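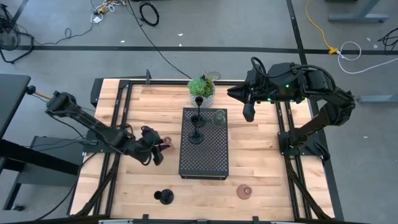
Ticket 628: Riser wobbles on wood table, stemware won't sit level
Opened by: Elaheh Mousavi
Opened: 08/02/2025
Product: Ornard riser, black, perforated top
Status: Closed

Problem as reported
Riser rocks when anything is set near a front corner. Black candlestick holders lean a little on the mesh. The pink glass ones are fine on bare wood. Bought in March from Cillmont, no trouble until the table was moved.

Reply, Wenjie Yuan
Please take everything off the riser and put it on the wood around it. Then press each corner in turn and tell me which ones move. Check the small fasteners near the front corners too.
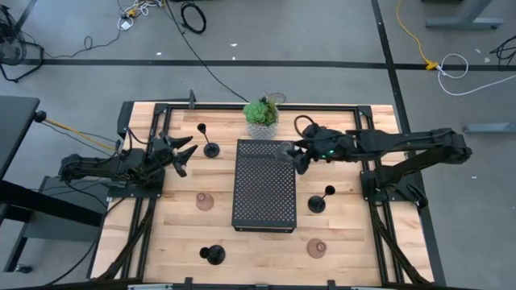 Reply, Elaheh Mousavi
Only the front left corner moves. The fastener there turned by hand. I tightened it and the rocking is mostly gone, but a black goblet still tips if its base lands half on the solid edge. Plant pot behind it was left where it was.

Reply, Wenjie Yuan
Keep bases fully on the mesh, away from the edge. Clear glass can go at the back corners. If it still rocks, slide a felt pad under that foot. Solon pads, part 85, are the right thickness.

Reply, Elaheh Mousavi
Pad fitted. No rocking with up to 67 ounces on top. Can the riser stay in the middle of the table?

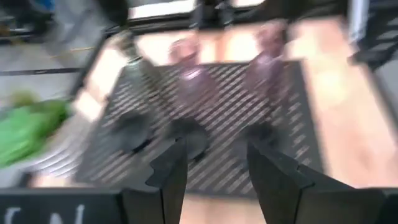
Black mat with white diagonal stripes, on the pale wood tabletop.

Reply, Wenjie Yuan
Yes, the middle is fine. Closing.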